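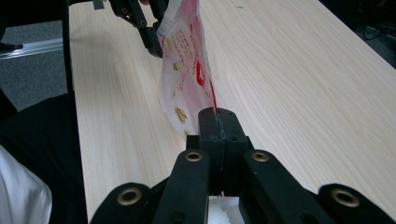

Table 3, pale wooden top with the grain running lengthways.

3 min read
Home | Halls | Checklists | Hire | Contact
Print this page | E-mail this page

Fletance Hall, Bravthorpe -- tables and chairs check, February

What a good hall this is to check! Everything was stacked where the plan said it would be, and the lights over the store were on for once. Comments follow each item. Anything marked ACTION goes on the repairs sheet.

1. Table tops: clean, no splinters
OK. Table 3 has a few small dark specks and marks in the top. They are cosmetic and I would leave them alone. These tops have years in them yet, and I am so pleased we kept them when the hall was refitted.

2. Table edges and corners
OK on all but table 15. One corner has lifted and would catch a sleeve. ACTION: glue and clamp, keep out of use until Saturday.

3. Folding legs and locking catches
Lovely and stiff, all of them. Please listen for the click at both ends before letting go. The Pladum catches are so much better than the old sliding rings -- no more pinched thumbs!

4. Feet and floor pads
Table 7 rocks. ACTION: new pad, there are spares in the tin by the meter.

5. Stacking chairs
193 on the list and 193 in the store, which made my morning. Two have loose back screws, both now tightened. Stacks were within the height line painted on the wall.

6. Trolleys
The Fujimoto trolley runs beautifully and turns on the spot. Brake tested with a full load, held well. The older one pulls to the left. Fine for chairs, not for tables. ACTION: label it.

7. Gangways with the room set for a meal
Clear to both exits. The side door opens fully with the end table in place, but only just. Please keep to the tape marks on the floor.

8. Store cupboard
Door opens and shuts freely, light works, nothing leaning. Somebody has swept in there and it looks splendid.

9. Lifting notice
Faded at the bottom. ACTION: reprint in larger type and add "two people per table".

Time taken: 45 minutes, including the chairs.
Result: PASS, with the actions at 2, 4, 6 and 9.
Next check: before the spring supper bookings start.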